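Ok, a thread on the Trevaskis folding gripper, seeing as the Barkwood people keep telling everyone the dropped-grip problem is solved. It is not solved. I've read the fault notes and I want to go through them slowly.

1/ Background for anyone who missed it. Barkwood put out a notice on 12th November saying the gripper can "release early under uneven load." Early release is a polite way of saying it lets go of your stuff while the arm is still moving.

2/ The bench test was 900 picks. 4 early releases. Sounds great! Then you read the small print and every pick was a flat cotton towel, same size, same table. Who has a house full of identical towels?

3/ Idari ran its own set with mixed laundry, 325 picks, and stopped when the fingers closed past their limit and would not open again. Power off, power on, still shut. They had to work the linkage loose by hand — which the manual says never to do.

4/ That second one bothers me way more than the drops. A dropped shirt is a dropped shirt. A finger that stays clamped after you cut power is a safety problem, and the notice gives it one line near the bottom.

5/ The fix so far is a software update that lowers the closing force. Fine for a tea towel. Now try it on denim, with thick seams and a doubled band, where the cloth bunches up and one finger meets a lot more of it than the other.
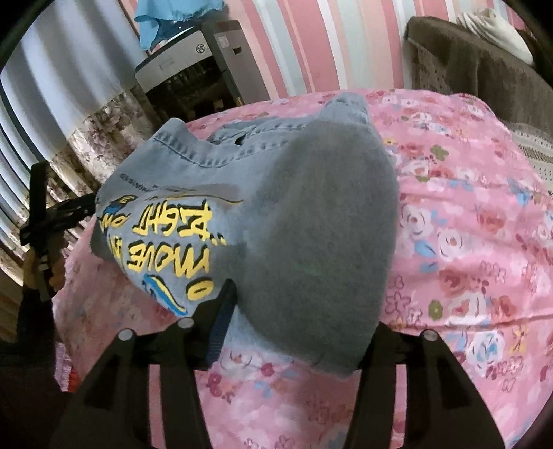 6/ Lower the force and heavy cloth slides out. Raise it and you're back to the jam. I don't see how one setting covers both, and I've asked Barkwood twice. Got the same link to the same page both times.

7/ Preken sells a cutoff that goes between the arm and the supply. People keep recommending it to me. Read tweet 3 again. Cutting the power did not open the fingers.

8/ What I'd want to see: a manual release you can reach with one hand, and a test on real clothes, with the failures listed by type. Until then I'm keeping my hands out of it and I'd tell you to do the same.

9/ If yours has locked up, reply with the firmware version and what it was holding. Please don't send me the towel video, I've seen it.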